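Bench top color for small parts work: black or white?
Forum: Workshop Layout and Lighting

tallow_reed
Posted 03/09/2024
I'm replacing the top on a 50 inch bench used for clock repair and other small mechanical work. The old top is bare maple and is stained beyond saving. Mistby sells the same panel in matte black and in white. Lighting is a single Jasero linear fixture, 595 lux measured at the surface with the room light off. The parts are mostly brass and steel, with some dark plastic. Which color do you work on, and would you buy it again?

kestrel_9
White. A black top absorbs most of the light you paid for. With white you get bounce into the underside of the work, and a dropped screw shows up by its shadow. I've had mine six years.

ordway
Disagree. White at 595 lux is too bright for close work over a full day. Your eye adapts to the surface, and the part in front of it goes dark. You lose detail on blued steel first. I went from white to black and turned the fixture down.

kestrel_9
Then turn the fixture down on the white one. Same fix, and you keep the bounce.

ordway
It doesn't fix the ratio between part and background. Dimming scales both.

F. Khoo
ordway is right about the ratio. A matte white panel reflects most of what lands on it and a matte black one very little, so the choice sets what your parts are seen against. Dark parts want a light background and bright parts want a mid or dark one. No single top covers both. Mid gray is the usual compromise and is decent at everything except gray parts.
Also check the finish. A satin black will show the tube as a streak, and that is worse than either color in matte.
Fitriani Khoo

tallow_reed
Mistby only lists the two colors. Gray would be a special order, and the quote was 124 over the stock price. Has anyone painted one?

pell_mell
Painted mine with Halim bench enamel, two coats. It chipped along the front edge by March. Solvent also softens it. I would not do it again.

kestrel_9
Plirkent makes a gray mat. It lies flat if you warm it first. The smell takes a while to go away.

tallow_reed
I don't want a mat under a staking set. It gives.

ordway
Buy the black and put something light on it when you need it. You can always cover dark with light. Going the other way, every scrap of lint shows.

kestrel_9
Lint shows on black too. Far more, in my experience.

ordway
Depends on the lint. Wipe the bench.

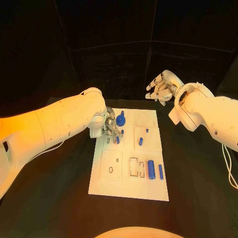
F. Khoo
Local background matters more than the color of the whole top, and that settles most of this thread for me. Order the black in matte, keep the fixture where it is, and change what sits directly behind the part. A white sheet laid flat on a black tabletop is enough for something like that small blue peg, which would be much harder to pick out over bare black. For brass, take the sheet away. Paper slides, so tape two corners, and replace it when it picks up oil. I keep 12 sheets in the drawer under the vise.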